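Section 4 - Recording Your First Examples

You've charged the Narkgate hand gripper, paired it with the Tritico recorder and finished the calibration in Section 3. Now comes the good part! By the end of this section you'll have a first batch of recordings that the Song trainer can learn from, and you'll have made them by picking things up and putting them down, the same as you do all day long anyway.

Allow yourself an hour for the first batch. Most people get quicker after the first few tries.

4.1 Before you start

You will need:
Hand gripper, charged, with both finger pads fitted
Tritico recorder with at least one fresh memory card
A desk, bench or table with room to move your elbow
A placemat, tray or cloth to mark out the work area
A handful of everyday objects (see 4.2)

Check the finger pads first. They should sit square on the inner faces of the fingers and should not wobble when you press them with your thumb. A loose pad moves a little each time you grasp, and the trainer will learn that wobble along with everything else you show it.

Give the lens a wipe with the grey cloth from the kit. Fingerprints are the most common cause of a rejected batch, and they take two seconds to fix.

CAUTION: Keep your other hand clear of the fingers when the trigger is squeezed. The pads are soft but the arms behind them are not.

4.2 Choosing your objects

Pick objects you already have. We really do mean that - a batch made with the things on your own desk is worth more to the trainer than one made with a matched set of blocks, as the shapes and surfaces vary so much more. Four objects is enough for a first batch. Try to include something soft, something rigid, and something small enough that you have to aim for it.

Soft and fuzzy things are terrific teachers. They squash, they change shape between one grasp and the next, and their outlines are hard to pin down. If you have a pompom, a bit of wool or a small plush toy, put it in.

Leave out the following until you have read Section 7:
Anything with an exposed blade or point
Open containers of liquid
Glass
Anything heavier than the limit printed on the gripper's handle

Note: Clear and mirrored objects are allowed, but they are tough for the recorder's tracking. Save them for a later batch.

4.3 Setting up the work area

1. Lay the placemat or cloth flat on the desk. A mat with a pattern gives the tracking plenty of edges to hold on to, and a plain glossy desktop gives it very little.

2. Set your objects on the mat with gaps between them. They don't need to be in a row. In fact, please don't line them up.

3. Turn on the lights you would normally use. Daylight from a window is great, but avoid having direct sun move across the mat partway through a batch.

4. Sit or stand so you can reach the far edge of the mat without leaning. Sitting is easier on the back for longer batches.

5. Leave the rest of the room alone. Furniture, shelves and odds and ends in the background all help the recorder work out where the gripper is. Tidying up between recordings can confuse it.

4.4 Making a recording

1. Hold the gripper above the near edge of the mat with the fingers open. This is the start pose.

2. Press the thumb button once. Wait for the short beep.

3. Stay still for a count of two. The recorder uses this pause to find its bearings.

4. Move toward the object at a relaxed pace. Bring the open fingers over it so that it sits between the pads.

5. Lower the gripper until the pads are on either side of the object, then squeeze the trigger gently. Stop squeezing when the object is held. Crushing it doesn't make for a better example.

6. Lift, move to your chosen spot and lower until the object touches the mat.

7. Release the trigger, back away and return to the start pose.

8. Press the thumb button again. You'll hear two beeps.

That's one example done. Do it again with the same object in a slightly different spot, and keep going until you have 8 recordings of it. Then move on to the next one.

Line up the approach in step 4 with care. The object should be visible in the gap between the pads before you go down, as in Figure 4-2.
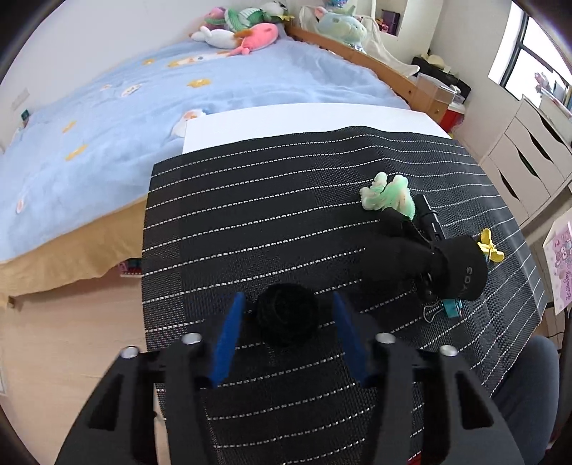
Figure 4-2. Fingers open, with a round fuzzy object in line with the gap between the blue pads.

Note: If you fumble, keep recording! Back off, try again and finish the job. A missed grasp followed by a good one is useful to the trainer, provided both are in the same recording. Only discard a take if you bumped the recorder or forgot the two-second pause.

4.5 Adding variety

Once you have the rhythm, start mixing things up. Turn the object around. Come at it from the left, then from the right. Move a neighbour closer so that you have to steer past it. Change one thing at a time for the first few recordings and then be as bold as you like.

Our own starter collection in the Zonport library has 2346 recordings in it, and the ones that helped the most were the messy ones, made on crowded desks and kitchen benches. Yours can be messy too.

CAUTION: Take a break when your wrist gets tired. Shaky recordings can't be fixed later on, and sore wrists are no fun.

4.6 Checking and sending your batch

1. Connect the recorder to your computer and open the Song trainer.

2. Choose Review. Each recording appears as a row with a coloured marker beside it.

3. Green rows are ready to go. Yellow rows have a short tracking gap and are usually fine. Red rows need to be recorded again.

4. Play back one or two green rows for each object. Check that the pads stay in view at the moment of the grasp.

5. Type a short label for each object in plain words, such as "fuzzy ball". Use the same label every time for the same object.

6. Choose Send to Zonport, or Save Locally if you train on your own machine.

If more than four rows come up red, the usual culprits are a smudged lens or poor light. See error code 42 in the troubleshooting table at the back of this manual.

Go on to Section 5 to start your first training run.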